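Cookies help us run this site. By carrying on you agree to our use of them. Manage settings

Local news | Food and drink | Clindgate

Clindgate café cup scheme to expand after first 100 days

A scheme to cut the number of takeaway cups thrown away in Clindgate town centre is to be extended to 4 more streets in October, organisers have said.

The Trultov cup scheme lets customers pay a small deposit on a returnable cup and get it back at any café taking part. It began in the spring with shops on Yen Street and has now been running for 100 days.

Figures released this week show that 2,000 returnable cups were put into use at the start. Of those, 121 have not come back.

Sheila Whitlock, who manages the scheme, said the losses were lower than she had planned for.

"We budgeted for a lot more going missing," she said. "People keep them in the car or take them to work, and then they turn up a fortnight later. We've had them handed in at the library." 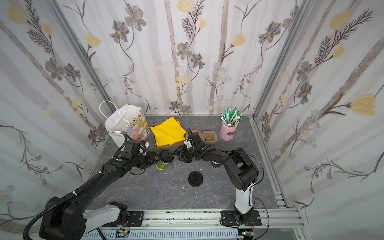
Paper cups still allowed

Cafés in the scheme can go on selling drinks in paper cups, and most do. Customers who do not want to leave a deposit will not be made to, and there is no extra charge for a paper cup at present.

Some residents had asked for a charge from the first day. Ms Whitlock said this had been looked at and put off until more shops had joined.

"If you're getting a train at ten past seven you may not be back here until the evening," she said. "We didn't want to fine anyone for that."

Plastic lids remain a problem. They cannot go in the same bin as the cup, and the collection point outside the station has often been emptied as general waste after lids and food were found mixed in with the paper.

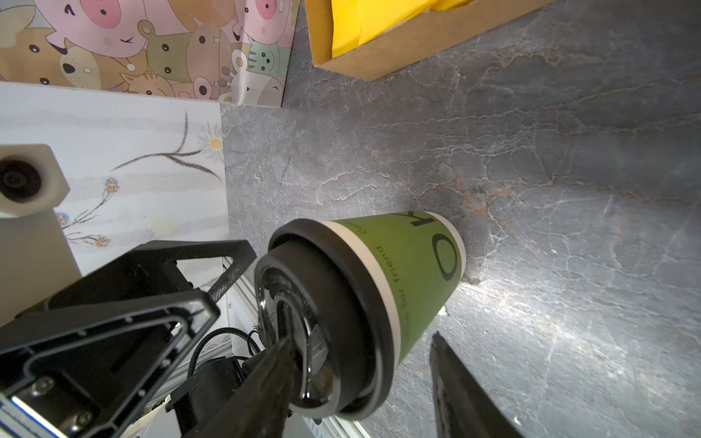

A second bin, for lids only, will be placed beside it before the new streets join. The signs on both will be redrawn with larger lettering, after complaints that the present ones are hard to read in the dark.

Washing is done overnight by Stodance, which collects used cups from the cafés after closing and returns them before 6am. The firm will add a second van to cover the longer route.

Not all traders are in favour. The owner of one sandwich shop on Yen Street said he had stopped offering the cups at lunchtime — the deposit slowed the queue — but still used them in the mornings.

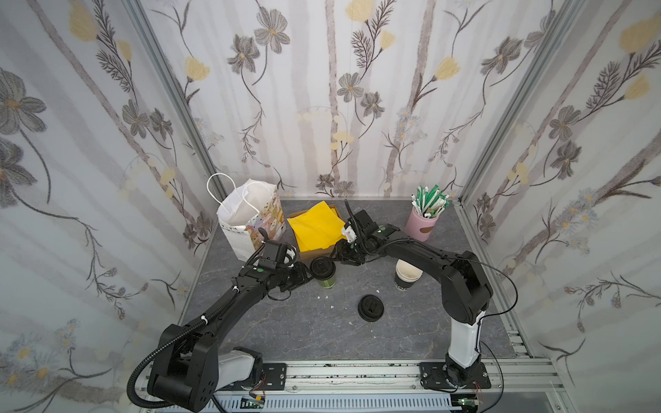 The other change in October is a drop-in desk at the Clindgate market hall, where shop owners can sign up and customers can bring back cups if their usual café is shut. It will open from 9am until 2pm on market days. Ms Whitlock said she wanted it to be somewhere people would sit down, and has asked for wallpaper with flowers on it, grey blooms and small white daisies among them, in place of the bare boards used at the spring launch. Leaflets will be kept there along with spare lids and a list of every café in the scheme.

Deposits can be refunded in cash or to a card. Cups that are cracked or badly stained will still be accepted, and the full amount paid back.

Cafés on the new streets have until the end of September to apply. There is no joining fee, but shops must have room to store a crate of used cups away from food.

Last updated at 4.15pm

Tags: Clindgate, cafés, recycling, Yen Street, waste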